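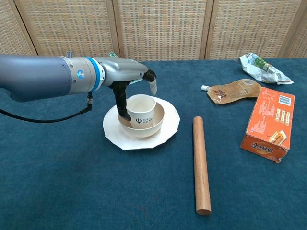 Arm over the teal cloth, one finger down in the paper cup, cup in the bowl on the plate.

October 27, 2019 - Weststead workshop

Cup pickup script, second layout. Plate, bowl and cup stay on the left side of the table, rolling pin and snack packaging to the right. Nesrin Bayram wants the clutter kept in from now on, so no clearing the table between runs.

Ran 40 tries with the new approach height. The old one from August came in too low and pushed the bowl across the plate. Raised it by 5 mm and slowed the last stretch of the descent. Better, but the grip still closes early in 4 of them. Log is saved as run 1653.

The cup tilts in the bowl and the script assumes it stands straight. Need to add an angle offset before the finger goes in - try it on the Skimcombe branch first, main is a mess.

Cable loop under the arm needs a longer tie. Ask Haddad if there are any left in the drawer.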